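Ticket opened 2023-10-24 by Selamawit Tilahun
Project: Kahsay, simulated cup sorting
Status: open

Hi Nii, and thank you for getting back to me so quickly! The left arm still stalls above the tray on the Nakholm build. I ran it 30 times this morning and it froze in 11 of them, always before the gripper closed on a cup.
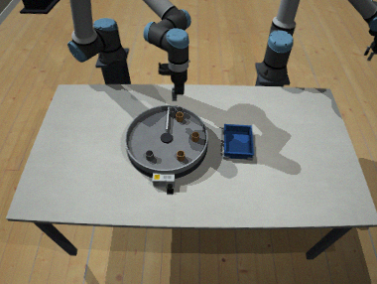
Desta wondered about the joint limits, so I widened them a little (I've put them back now, don't worry) and got the same wrist error. Slowing the approach to 60 percent seemed kinder to it, though it still froze twice. Could you look at the planner log when you have a minute? I've attached the whole thing.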